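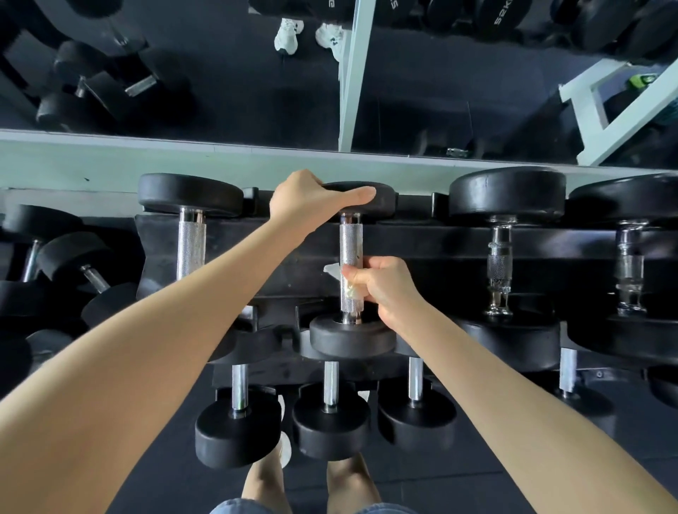

Wiping a dumbbell handle by hand, one hand steadying the top plate.

Weltora Gripper Comparison - Handle Cleaning Task

The Jeon two-finger gripper and the Zikau adaptive gripper are offered for loan through the Stutivstead equipment service. Both are assessed on the same task: holding a cloth against a knurled metal handle and cleaning it while the dumbbell stays in its rack. Manual cleaning is the reference.

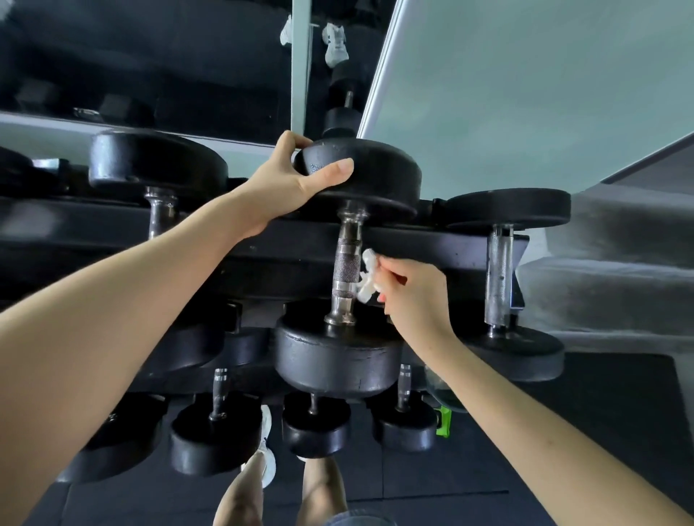
Page last changed: 29 Oct 2023

The cloth is pressed to the grip with one hand while the other holds the upper head. Borrowers should therefore request two arms - a single arm may be booked for cloth-holding trials only.

Jeon: opening 100 mm, flat pads
Zikau: opening 144 mm, curved pads
Loan period: 30 days
Arms per set: 2

Replacement pads are supplied with each set. Results for the wrist camera will be added in November. Applications should be addressed to Snežana Georgiou, Equipment Loans.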